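3.2 Collecting the demonstrations

Two operators, 1,273 demos kept out of 2,000 recorded. Each task was shown twice over: once by hand (arm slack, operator guiding the wrist) and once by remote control from the Jesik desk. Same table for both, same props — fruit, dishes, toaster oven. Start positions were shuffled between runs, but not the oven.
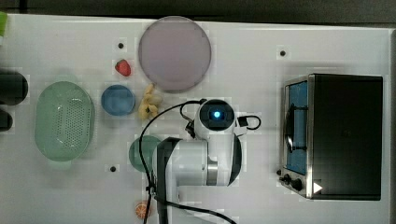
Figure 4. Work table from overhead, arm near the bananas.

Mared Jarman objects that hand guiding flatters the results, as the operator feels the weight of the arm and slows down without meaning to. Fair point. We did not correct for speed. Remote runs were jerkier, with more pauses before a grasp, and teh policy picked those pauses up as well. Trimming them helped on fruit, less so on dishes. Rosser's filter was tried and droped — it cut good grasps too.

Contact: Pastdale Robot Teaching Group
© Pastdale. Back to top
2 comments — 4 shares

Related
Erwood: slow hands, fast arms
Tomos Pugh: notes on remote grasping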